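Schouten Slim Under-Door Draft Stopper
Podska Home Goods > Doors and Windows > Draft Proofing

Item no. 1539
In stock at Pruldale, two days' wait everywhere else

A door that doesn't reach the floor is letting in weather you have already paid to keep out. The Schouten Slim is a double foam tube in a washable cotton sleeve. It slides under the door and stays there, one tube on each side, and it goes where the door goes. It has no batteries, no app and no opinion about your thermostat.

We have sold the Slim since the days when it came only in brown. Customers asked for gray. Schouten thought about it for two winters and then sent us gray, along with a very long letter about dye.

What you get
One sleeve, gray or brown
Two foam tubes, ready to cut
One spare tube, for when you cut the first one wrong

Sizes
The standard Slim is cut for doors up to 36 inches wide. For anything narrower, take out the foam, trim it with a bread knife and fold the spare sleeve under. Scissors will do it too, but you'll end up with something that looks chewed. The gap under the door should be between 1/4 inch and 1 inch. If yours is bigger than that, you want the Ratix door sweep, or possibly a new door.

Where it works
Bedrooms, bathrooms, the hall closet that shares a wall with the garage. Hard floors suit it best. Low carpet is fine. On shag it will bunch up and sulk.

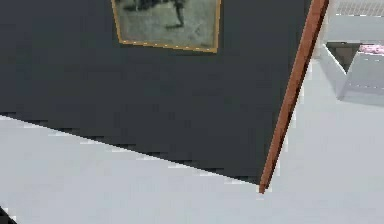
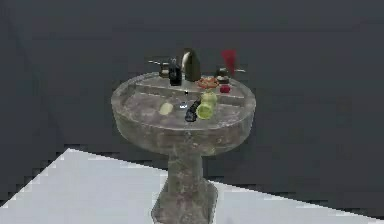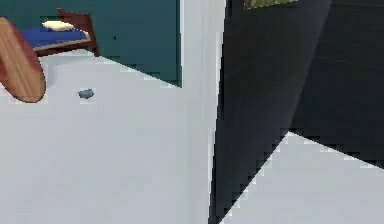 Podska customer Pruldale_Pete writes that his bedroom is finally warm but the cold has moved to the bathroom, and wants to know if the sleeve can take a wet floor. It can take a splash. If your bathroom floor regularly has standing water on it, pull the foam, dry everything on a rack and think about the plumbing first.

Washing
Cold, gentle, foam out. Please read that last part again. We had 409 returns last year and a good share of them had been through the machine whole. Wet foam takes days to dry and smells like a gym bag the entire time. Hang the sleeve up to dry. The dryer will shrink it to fit a door you don't own.

Noise and light
It blocks light from the hall very well. It takes the edge off noise, in the sense that you will still hear the television but may lose track of the plot.

Returns
Unused, in the bag, within 5 weeks. Cut foam can't come back, however neatly you cut it.

Next delivery
The brown is down to its last few. Another 600 are due at the Pruldale warehouse on Tue 7 June, when everybody will be wanting fans. The gray is not affected.

Also in this section
Ratix door sweep, screw-on
Ratix window film kit
Schouten letter slot brush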